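The Pins I Can't Stop Buying

I have a drawer problem. It started with one little badge from a museum shop, and now I can't open the thing without getting poked! My grandmother wore a brooch to the grocery store, to church, to the dentist, and I used to think it was the fussiest habit on earth. Well, guess who put one on to take out the trash in March?

I do love a painting you can wear. A poster needs a wall and a frame and a hammer (and I've got two good walls, both full), but a pin just needs a bit of cloth. I've stuck them on coats, tote bags, a curtain once. Florals are my weakness, irises most of all, and I'll take them over sunflowers any day of the week.

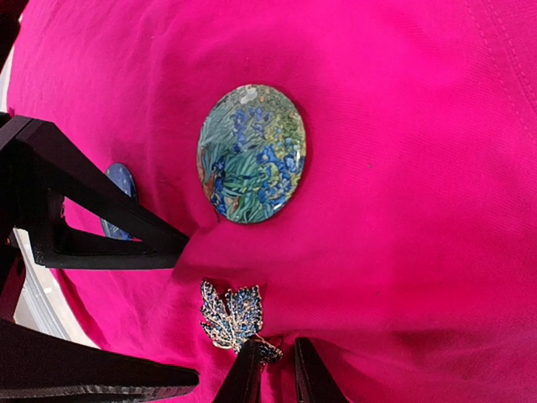

My sister's view is that a pin belongs on a lapel or it doesn't belong anywhere, and that putting them on everything else just ruins the fabric. She has a point about the holes, I'll give her that. Silk never forgives you. Thick cotton is much kinder, and I've moved pins around on my old denim jacket for six years without doing it any real harm.

Where do I find them? Smadi, the tiny shop behind the Orel bakery, used to keep a tray by the register, two for four dollars, and I'd go in for wrapping paper and come out with a pocketful. These days I order from Flonunmont, who pack everything in so much tissue that opening the box takes half my coffee break. I check the clasp first, always. A loose one goes straight to the pliers, and if it's still wobbly after that I sew a little square of felt behind it and wear it anyway.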